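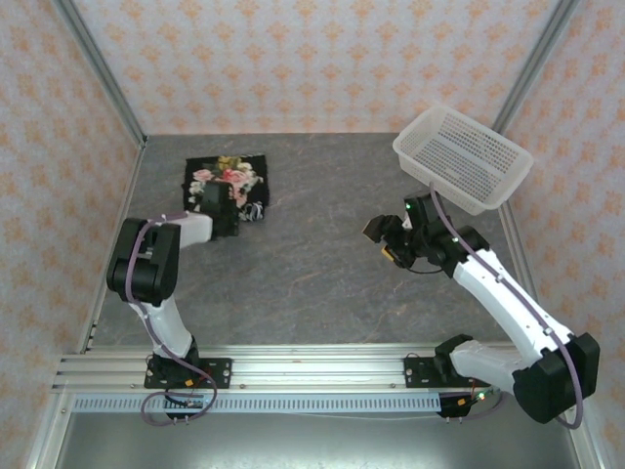
Posted by Natália Oravec on December 2, 2024 | Filed under: Apps, Money, Small business | 4 comments

So I finally did it. After two years of saying "sorry, it's cash or bank transfer" to people at my stall, I now take cards on my phone. Just the phone! No little plastic reader, no dongle, no extra thing to charge the night before. I've had a few messages asking how I got on, so I'm going to write it all down while I can still remember the annoying bits.

If you're new, I sell hand-bound notebooks and a few bits of printed stationery, mostly at the Parkomville craft market and a couple of school fairs in the run-up to Christmas. I also have a tiny online shop which I built myself and which, as anyone who has tried to buy from it knows, shows. I'm not a developer. I can copy and paste a bit of code and shout at it.

The whole thing started in June, when I lost a sale of a full set of guest books because the couple had no cash on them and the signal was too poor for them to get into their banking app. They said they'd come back. They didn't, and I don't blame them, it was raining sideways. I went home and spent the evening reading about payment apps with a packet of custard creams.

There are a lot of them. They all promise you'll be up and running in minutes and they all have a photo of a smiling florist. What they don't put on the front page is the stuff I wanted to know, like how long before the money turns up, what happens if you need to give a refund, and whether it works when the signal drops to one bar.

I ended up trying two. The first was called Stivstead, and it came recommended by Hatsue Sasaki, who has the ceramics stall opposite mine and is much more organised than me. She loves it. I can see why, the reports are lovely, and it sorts your sales by product and tells you which hour of the day you sold most. But it wanted me to put in every single item before I could take a payment. Every one, with a price and a category. I make a lot of one-offs! I don't have a category for "green one with the slightly odd spine". There is a way to type in a plain amount, tucked behind three menus, but by the time I'd found it I was already cross.

The second was Jorketti, and that's what I've stuck with. You open it, you get a number pad, you type the amount, the customer holds their card or phone or watch near the top of your phone and that's it. You can add a note if you like. I put things like "2 x A6 blue" and that's my stock system, please don't tell my accountant.

Setting it up took me longer than minutes, I'll say that. Signing up was quick, but then they needed to check who I was, which meant a photo of my passport and then a little video where you turn your head from side to side like an owl. It rejected me the first time for glare. It rejected me the second time as well, without saying why. Third time I stood in the hallway with the light off and my coat still on, and apparently that was the real me, so it went through. Then it was a wait for the bank account check, where they send you a few pennies with a code in the reference and you type the code back in. Mine arrived overnight.

One thing to look at before you get excited is whether your phone can do it. Mine is a few years old and it's fine, but it had to be on the latest system update, and I'd been ignoring that update for months because I never had the space. I had 3000 photos on there, most of them of paper. I spent a whole evening deleting near-identical pictures of marbled endpapers, then did the update, then the app worked. My sister's phone is older than mine and it just says "not supported" with a sad grey icon, so she's still on the plastic reader.

Right, the actual market. My first contactless customer was a man buying one pencil. One! I was so nervous that I held the phone upside down and he very kindly tapped the bottom of it a few times while we both waited. The bit that reads the card is at the top on mine. I've since put a tiny round sticker on the back of the case so people know where to aim, and that has helped more than any of the tips in the app.

People are still a bit unsure about it, I've found. They're used to tapping a card machine, and when you hold out your own phone with your own cracked screen protector there's a little pause. A few have asked me if it's safe. As I understand it, the card number never gets stored on my phone, I only ever see the last four digits, and if a PIN is needed they type it on my screen and the keypad comes up in a scrambled position so I can't guess it from where their finger went. That scrambled keypad catches everyone out, by the way. Most of us know our PIN as a shape and not as numbers at all. One lady had to draw it in the air first.

Younger customers mostly pay with their phones or watches, and then it's phone to phone, which feels a bit like two people introducing their dogs. Those go through fastest of all. I've not had one of them ask for a PIN yet, I assume that's because they've already unlocked it with their face.

The signal thing I was worried about turned out mostly fine. The hall at Parkomville has thick walls and I get one bar by the stage and nothing by the tea urn. I asked to be moved towards the door, and Tetteh Nutsugah, who does the layout, swapped me with the candle people without any fuss. At the last fair I had two payments fail out of 13 and both went through on the second go. There's an offline mode in some apps where it saves up the payment and sends it later, but if the card is then refused you're the one who loses out, so I've left that well alone.

Money takes two working days to land. You can pay extra to have it straight away, and the app does like to mention this, quite often, with a cheerful yellow button. I've pressed it once by accident.

Now, the website. This is where I came unstuck. I wanted the quick pay button on my shop too, the one where you don't have to fill in your address and card number by hand, because I know from my own habits that if I have to get up and find my purse, I'm not buying it. Jorketti does have one for websites. You're meant to add a small file to your site to prove that you own the domain, and then paste in some code where you want the button to show.

I could not find where to put the file. It has to live in a folder with a name that starts with a full stop, and my hosting hides any folder that starts with a full stop. So I'd make the folder, it would vanish, and I'd make it again and get told it already existed. I did this for longer than I want to admit. In the end I asked on the forum and someone called Shinji Miyazaki told me there's a tickbox called "show hidden files" in the settings of the file manager. There they were. Thank you Shinji, wherever you are.

Once the file was in, the button came up straight away, but only on my phone and not on my laptop. I had a good old moan about this before finding out that it only appears if the browser you're using has a card saved to it. My laptop didn't. So it had been working for everyone else and I was the only person who couldn't see it.

I've had it on there for a few weeks now. My shop got 1174 visits last month (I know, get me) and I can't tell you yet whether the button has made a difference, as it's coming up to Christmas and everything goes a bit mad anyway. I'll look again in the new year when it's quiet. What I have noticed is fewer emails from people saying they got stuck at the checkout, and fewer wrong postcodes too, as the address comes across from their phone and nobody's typing it in on the bus.

A few small grumbles to finish off. The receipts are plain and you can't add a logo without going up to the paid plan. Refunds are easy to do but they don't give you the fee back. The app logs me out if I haven't used it for a few hours, always just as someone is standing there with their card out. And it eats battery, so I bring a power bank now, a chunky old Nishimura one that weighs as much as a hardback and lives in the cash tin. I do still keep a cash tin! Plenty of people want to pay in coins, and I like the coins.

Next job is gift vouchers, which two people have asked me for and which I've been putting off. If any of you sell them through your own site and have found a simple way to do it, let me know in the comments, especially how you handle it when someone only spends half.

4 comments

Anwara Dissanayake
The owl video!! Mine failed five times. I had to take my glasses off and then I couldn't read the instructions.

Hatsue Sasaki
You can set up one item called "Notebook" and change the price each time, you know. I did offer to show you.

Natália Oravec
Hatsue, you did, and I was eating a sausage roll and didn't listen. Show me on the next market day?

Tetteh Nutsugah
You're down for the same spot by the door next time. Bring a scarf, it's draughty.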